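Robot hand budgeting 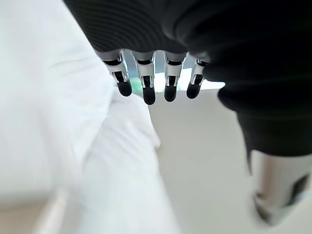
Robot hand budgeting is the planning of purchase and upkeep costs for multi-fingered grippers. The hand itself is usually the largest item, followed by spare parts and covers. Fingers with several hinged segments and rounded black tips, used near cloth, are budgeted with replacement tips as a separate line. The Velach guide allows 405 dollars a year for tips and 3,000 for repairs, over a service life of 5 years. Dundness plans for 3 years.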